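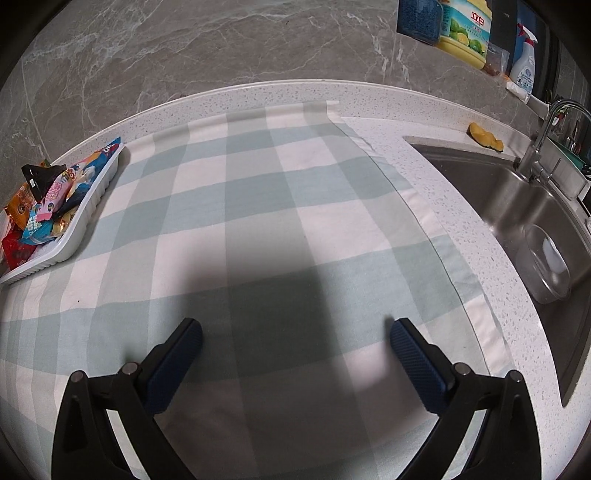

Drucken | Als E-Mail senden

4 Joghurt und Frischkäse mit dem Hesomen Gärbehälter

Dieser Abschnitt gilt für Geräte mit 1-Liter-Einsatz und Drehregler. Für die ältere Ausführung ohne Regler lesen Sie bitte das Beiblatt, das dem Gerät beiliegt. Lesen Sie vor dem ersten Gebrauch auch die allgemeinen Sicherheitshinweise in Abschnitt 1.

4.1 Vor dem ersten Ansatz

1. Einsatz, Deckel und Siebkorb mit heißem Wasser und etwas Spülmittel reinigen. Gründlich nachspülen, Spülmittelreste stören die Kulturen.
2. Außenbehälter nur mit einem feuchten Tuch auswischen.
3. Alle Teile an der Luft trocknen lassen.
4. Das Gerät auf eine ebene, feste Fläche stellen. Es darf während der Reifezeit nicht bewegt werden.

VORSICHT: Den Außenbehälter niemals in Wasser tauchen und nicht in die Spülmaschine geben. Vor jeder Reinigung den Netzstecker ziehen.

4.2 Joghurt ansetzen

Sie benötigen 1.000 ml Milch und 4 Esslöffel Naturjoghurt mit lebenden Kulturen. Frische Vollmilch ergibt einen stichfesten Joghurt, fettarme Milch bleibt weicher. Mit H-Milch entfällt Schritt 1, wenn die Packung frisch geöffnet ist.

1. Milch in einem Topf auf 90 °C erhitzen und unter Rühren fünf Minuten auf dieser Temperatur halten.
2. Topf vom Herd nehmen und die Milch auf 42 °C abkühlen lassen. Eine Haut auf der Oberfläche abheben.
3. Den Naturjoghurt in einer Tasse mit etwas von der lauwarmen Milch glatt rühren.
4. Die Mischung in die restliche Milch geben und mit einem Schneebesen langsam verrühren. Nicht schaumig schlagen.
5. Alles in den Einsatz füllen, höchstens bis zur oberen Markierung.
6. Einsatz in den Außenbehälter setzen, Deckel schließen, Regler auf Stufe 2 stellen.
7. Acht Stunden reifen lassen. Für einen milderen Geschmack genügen sechs Stunden.
8. Gerät ausschalten, Einsatz herausnehmen und mindestens vier Stunden in den Kühlschrank stellen.

HINWEIS: Über 45 °C werden die Kulturen geschädigt. Prüfen Sie die Temperatur mit einem Küchenthermometer, bevor Sie den Naturjoghurt zugeben.

HINWEIS: Auf dem fertigen Joghurt kann sich klare Flüssigkeit absetzen. Das ist Molke. Sie kann abgegossen oder untergerührt werden.

4.3 Frischkäse aus Joghurt

1. Den Siebkorb mit dem beiliegenden Passiertuch auslegen. Das Tuch soll ringsum etwas überstehen.
2. Den gekühlten Joghurt einfüllen und nach Geschmack salzen.
3. Die Tuchenden locker darüberlegen.
4. Den Siebkorb in den leeren Einsatz hängen und den Deckel auflegen.
5. Im Kühlschrank über Nacht abtropfen lassen. Die Molke einmal zwischendurch ausgießen, damit der Korb nicht darin steht.
6. Den Frischkäse aus dem Tuch lösen und in ein verschließbares Gefäß umfüllen. Innerhalb von vier Tagen verbrauchen.

Ergibt je nach Milch und Abtropfzeit unterschiedliche Mengen. Mit Kräutern, Knoblauch oder gehackten Oliven erst nach dem Abtropfen mischen.

Das Passiertuch nach Gebrauch kalt ausspülen und anschließend bei 60 °C ohne Weichspüler waschen.

4.4 Wenn etwas nicht gelingt

Joghurt bleibt flüssig: Die Milch war zu heiß oder der Naturjoghurt zu alt. Reifezeit einmalig um zwei Stunden verlängern. Bleibt er auch dann flüssig, mit frischen Kulturen neu ansetzen.

Joghurt ist körnig: Milch langsamer erhitzen und beim nächsten Mal sorgfältiger rühren.

Joghurt schmeckt sehr sauer: Reifezeit verkürzen und danach sofort kühlen.

Kontrollleuchte bleibt aus: Netzstecker und Sitz des Einsatzes prüfen. Leuchtet sie weiterhin nicht, das Gerät nicht öffnen, sondern an den Kundendienst Penberg einsenden.

VORSICHT: Bei Schimmel, verfärbter Oberfläche oder ungewöhnlichem Geruch den gesamten Inhalt entsorgen. Alle Teile reinigen und mit kochendem Wasser übergießen, ausgenommen den Außenbehälter.

4.5 Kulturen weiterführen

Von jedem Ansatz können 4 Esslöffel für den nächsten zurückbehalten werden. Bewahren Sie diese in einem sauberen Schraubglas im Kühlschrank auf und verwenden Sie sie innerhalb einer Woche. Nach dem fünften Ansatz frischen Naturjoghurt kaufen.

Rezepte: Saodah Wibisono. Technische Durchsicht: Maksym Antoniuk.
Stand: 10. März 2024

Drucken | Als E-Mail senden | 30 Mal geteilt | 4 Kommentare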